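# About Hunesent

Hunesent runs rooms for clubs and short courses in Lordale. 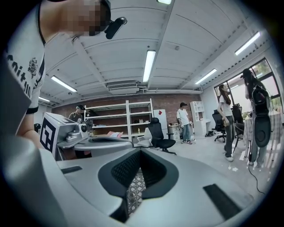
We started with one room and now look after 3, which seat between 15 and 20 people each. Most bookings are for evening classes, though local firms use us for staff training too – Flevitden has been coming for years.

Lights and air conditioning are included in the hire price. Tables can be moved to suit your group, but please put them back afterwards.

To book, ring the office or call in.

Page updated 7/16/20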